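Carora shared laundry, Plostton
Progress report to the Leiva fund, Wednesday, April 12, 2023

The grant of 4000 has paid for one front-loading washer and the new floor. We have spent 600 on plumbing against a quote of 400 from Koteck, and I have asked them to explain the difference. Their answer so far is a single line about "extra fittings", which I don't accept.

The machine is in and residents can use it. Whether it will cut anyone's bills as much as the application promised is another matter. That forecast leaned heavily on the energy label, and labels are worked out on full loads. People here wash a few things at a time – I see no sign of that changing.

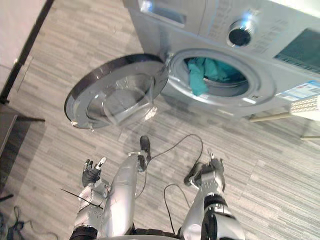 Use is the other weak point. The application spoke of 615 washes by November. I would not repeat that figure to your board. The booking sheet is filled in by some households and ignored by others, so any total I gave you now would be a guess.

Still to do: a notice about leaving the door open after a wash, a shelf for detergent, and a proper log. I would hold back the second payment until the log has run for a full month and Koteck has sent an itemised bill.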